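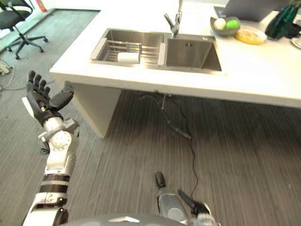
## 4. Working at the counter

By now your Laxdal is standing, balanced and answering the pendant, so you get to start on the fun part! Kitchen work is where a two-armed robot really earns its keep, and good habits at the counter will save you a lot of chipped plates later on.

The rules in this section follow the Jultora house practice for shared rooms. Read them all the way through before the first run, even if you've set up an Etel base before - the arms reach farther on this model.

### 4.1 Clear the floor first

1. Walk the full path the base will take, plus 600 mm on each side.
2. Pick up or tape down every cord in that path. Look under the counter too. A cable hanging from the underside and trailing over carpet is easy to miss from standing height, and the base scanner may not see it at all.
3. Move power strips back against a wall.
4. Roll office chairs well out of reach. Casters drift, so check them again before each run.

> **Caution:** Never let the base drive over a live cord, even a flat one. If it happens, press the stop button, unplug the cord at the wall and look it over before you carry on.

### 4.2 Set up the counter

1. Take laptops and chargers off the worktop. If you need a laptop there to watch the log, keep it at the back edge and mark it as a no-go zone (menu 18).
2. Keep the object set small for the first day. One bowl, one plate and a couple of light things to pick up is plenty.
3. Put glass bottles away until you've passed the grip check in 4.4.
4. If you use a wire dish rack, seat it flat in one basin and leave the other basin clear for drops. It makes a great first target!

### 4.3 Start position

1. Park the base facing the sink, torso clear of the counter edge.
2. Raise both hands above counter height with the fingers open.
3. Wait for the steady tone, then switch the pendant to **Slow**.

**Note:** Two people should be in the room for the first run, one on the pendant and one on the stop button. The person on the stop button does nothing else - no phone, no notes.

### 4.4 Grip check

1. Place a soft ball in a bowl and ask for a pick with the left hand.
2. Repeat with the right.
3. If either hand slips, run the finger zero routine and try again. Code 442 means the wrist module needs to be reseated (see the Isville wrist sheet).

Once both hands pass, you're ready for plates. Go to section 5.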